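Thursday, Nomilano notebook, evening entry

Playtest build 41 of the dance game. Same cabinet room, same bad carpet. Started late on account of the projector wanting an update, then wanting another one.

Song list stands at 20. Tharindu still says twenty-four by launch and I still write down 20, because that is how many load. The four missing ones are "basically licensed," a phrase I have now heard in three different meetings with three different meanings.

Timing window first. We had the perfect hit set at 192 milliseconds, which is generous enough that Rezaul scored a perfect while reaching for his coffee. Tried tightening it on the slow songs only. Scores dropped, moods dropped with them, and Mitali asked whether the phone tracking had broken. It had not. Put it back for the easy setting and left it tight on hard. People who pick hard want to be insulted a little.

Phone tracking, since it came up: drift still shows after the second chorus if the player holds the phone in the left hand. Right hand is fine. I spent an hour convinced this was a math problem and then found the left-hand option flips the arm but leaves the wrist alone. So for months we have been grading left-handers on a move no human wrist can do. Fixed in my branch, not merged. Chaminda wants to look at it first, and he should, given what happened the last time I touched that file.

Choreography notes from the floor:
"Prurari" (the fast one with the claps) is still the favorite. Everyone fails the spin and nobody minds.
"Mridha" is too long. Players stop dancing at the bridge and start talking. One checked her mail.
The four-player version of "Trevora" has two dancers crossing arms at chest height. Fine on screen. In a real living room that is an elbow in the face. Needs a new move before June. 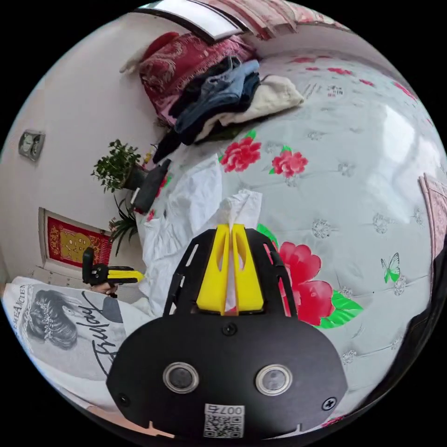 Rokeya Bepari wrote back about the bridge in "Mridha" and disagrees with me entirely. Her view is that people stop there because the coach on screen stops too, more or less, and stands swaying for eight bars like someone waiting for a bus. Give the coach something to do and the players will follow. She also says cutting the song would annoy the only people who asked for it. She wants it tested with a new bridge before anyone goes near it with scissors.

Annoyingly, I rewatched the bridge and she has a point about the bus. Agreed to leave the length alone for one more build. I did not agree to like it.

Menus. The song wheel now scrolls the right way. It also plays the preview clip of the song you just left, so you get a ballad while looking at a disco cover. Mitali liked this and thought it was a feature. Logged as a bug anyway.

Star rating: 5 stars currently needs a near-clean run, and the jump from four to five is too steep. Tharindu suggests adding a sixth. I suggest we learn to count the five we have. Will lower the last threshold a notch and see who complains.

Kids mode: skipped, no kids. Rezaul offered to stand in and was turned down.

To do before the next build:
Merge wrist fix once Chaminda has read it.
New bridge moves for the "Mridha" coach (Rokeya to sketch).
Uncross the arms in "Trevora."
Preview clip bug.
Ask again about the four songs. Get the answer in writing this time.
Move the coffee table, which has now been kicked in every session and is starting to lean.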